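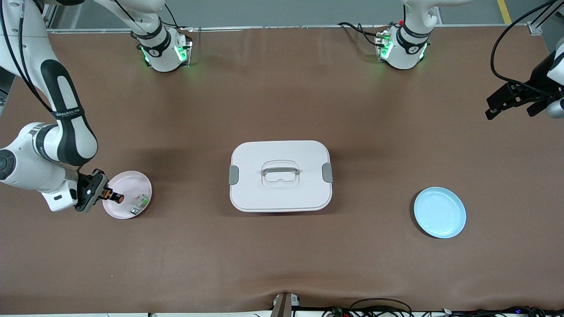

08/09/2018

Up before six. Couldn't sleep with the window open and the trucks going down to Vorkura, so I got up and did the bills. The water one is 68 dollars, which is more than last time. Paid it and the insurance, 393, and that leaves less than I wanted for the trip.

Walked to Bomside after breakfast to look at the used bikes. The blue one I liked in May is gone. There was a green one for 401 but the back wheel rubbed and I didn't care for the seat. Came home with a bag of plums and a bike pump I didn't go in for.

Soup for lunch. Read for an hour on the porch, then pulled the last of the beans and put the poles in the shed. The tomatoes have maybe two weeks left in them. One plant has gone yellow from the bottom up and I cut it back hard.

Knee was fine on the way out, sore coming back up the hill. Rubbed it and kept it up on the chair all evening. Need to call the dentist tomorrow and find the library book.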